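Home | Workshop | Rings | Repairs | Join us | Contact

We use cookies to remember your language and your basket. By continuing to read you accept this. Accept | Settings

Bench jeweller and stone setter wanted at Prirkusus

Prirkusus is a small jewellery workshop in the old part of Brisholm. We make wedding rings, engagement rings and a modest collection of earrings and pendants under the name Nam. We also repair and resize pieces which other people have made, and this is nearly half of our work in winter.

From February we are looking for a bench jeweller who can also set stones. The position is for four days in the week, and it is permanent after a trial time of two months. Thursday is our late day, when the shop stays open into the evening for couples who come after work to choose their rings.

The workshop was started by Beat Holzer, who still makes all the signet rings himself. Seon-mi Koo designs the Nam collection and speaks with the clients about their wishes. Marta Lysenko takes care of repairs and will be the person sitting next to you on most days. We are not a quiet house — there is usually the radio, and someone is usually hammering.

What you will do

Your main work will be making rings in gold and platinum from the drawing to the last polish. We cast very little. Most of our bands are forged and soldered by hand, so you should feel comfortable with the torch and with the rolling mill. The setting work is mainly claw and rubover settings, with some grain setting for the narrower bands. If you have not done grain setting before, Marta can teach you, but it takes patience and we would like you to want to learn it.

You will also help with resizing. Please do not think of this as the smaller task. A ring which was worn by somebody's grandmother can be more difficult than a new one, and the owner will look at it much more closely.
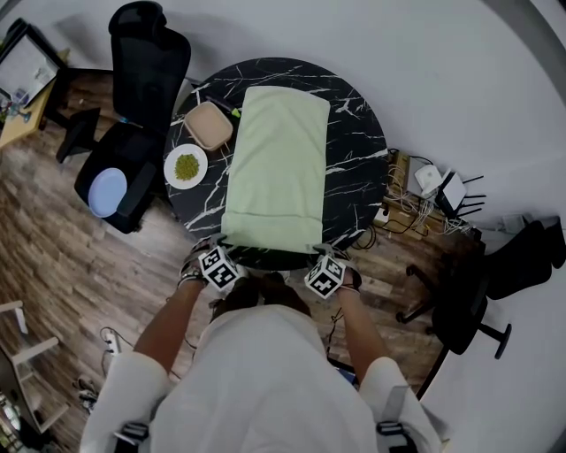
Sometimes you will meet the clients as well. Many people come to us with a loose idea, for example a stone from an old brooch, or a leaf shape they have seen on a walk, and they like to talk directly with the one who will make the piece. You do not need to be a seller. It is enough if you can explain in simple words what is possible with the metal and what is not.

What we ask from you

You should have finished a training as a goldsmith, or have learned the trade in another way and be able to show it. We ask for at least two years at the bench after the training. Good English is needed for speaking with clients. Korean or German is welcome, because we use both in the workshop, but it is not a condition.

Drawing on the computer is not necessary. Da-eun Song prepares the files when we need a model, and she will be glad to show you the programme if you are curious about it.

What we offer

You will have your own bench by the north windows, with a microscope and a new pendant motor. Hand tools are provided, although most jewellers prefer to bring their own gravers and pliers. The working day begins at 9. There are 16 days of paid holiday which you can choose freely, and in addition the workshop closes in August and between Christmas and New Year. Once a year we show the collection at the spring fair in Trirkudton, and we like everybody to come at least for one day. Travel and hotel are paid.

The salary depends on your experience and we will speak about it openly at the first meeting.

How to apply

Please send us a short letter, your CV and photographs of pieces you have made yourself. Three or four pieces are better than a whole catalogue. If a piece was made together with other people, write which part was yours. Please do not send any jewellery by post.

Ye-seo Bang reads all applications and will answer each of them, also when the answer is no. If we would like to meet you, we will invite you for a paid day at the bench. On this day you make a plain band and set one stone, and afterwards you have lunch with us.

You can reach Ye-seo through the contact page or leave your letter at the shop counter. Questions about the position are welcome by telephone in the mornings, when the polishing machine is still off and we can hear you.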